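Gristik recalls plug-in timers over loose terminal screws

19 September 2020

Gristik has recalled 923 plug-in timers sold under the Celtell name after finding that terminal screws inside the housing were not tightened to specification during assembly. A loose terminal raises electrical resistance at the contact, and the contact can overheat when the timer carries a large load for a long period.

The recall covers a single production lot of the Celtell outdoor model. Units from the lot were shipped to the Lynch distribution center and sold through hardware stores and garden centers. Timers made before or after the lot are not affected, and the indoor model uses a different terminal and is excluded.

The fault was identified during a routine pull test at the Gretano plant, where the timers are assembled. Test staff drew 60 units from stock and measured the torque on each terminal screw. In 5 of them, at least one screw fell below the minimum value. The remaining units passed. Gristik stopped shipments the same day and traced the low readings to a driver on the assembly line that had drifted out of adjustment.

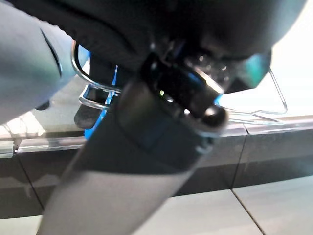

Owners are asked to check the lot code before using the timer again. The code is molded into the back of the housing, next to the ground pin, and affected units carry the letters GR followed by a four-digit number ending in 7. The status light should not be used as a guide. A small green indicator on a black plastic block, of the kind found on a great deal of electrical equipment, shows only that power is present. It gives no information about the condition of the terminals behind it, and a timer with a loose screw will normally light and switch on schedule.

Signs of overheating include discoloration near the outlet, a sharp plastic odor, and a plug that is hot to the touch after an hour of use. A timer showing any of these should be disconnected at the breaker and left to cool before it is removed from the wall.

No injuries have been reported. Gristik has received two reports of discolored housings, both involving portable heaters. The timer's instructions prohibit use with heaters of any type, and the company said the restriction remains in place for replacement units.

Affected timers can be returned to any store that sells the brand. A receipt is not required. Replacements will ship from Lynch in batches of 200, with the first batch due before the end of September. Customers who prefer a refund will be paid the shelf price.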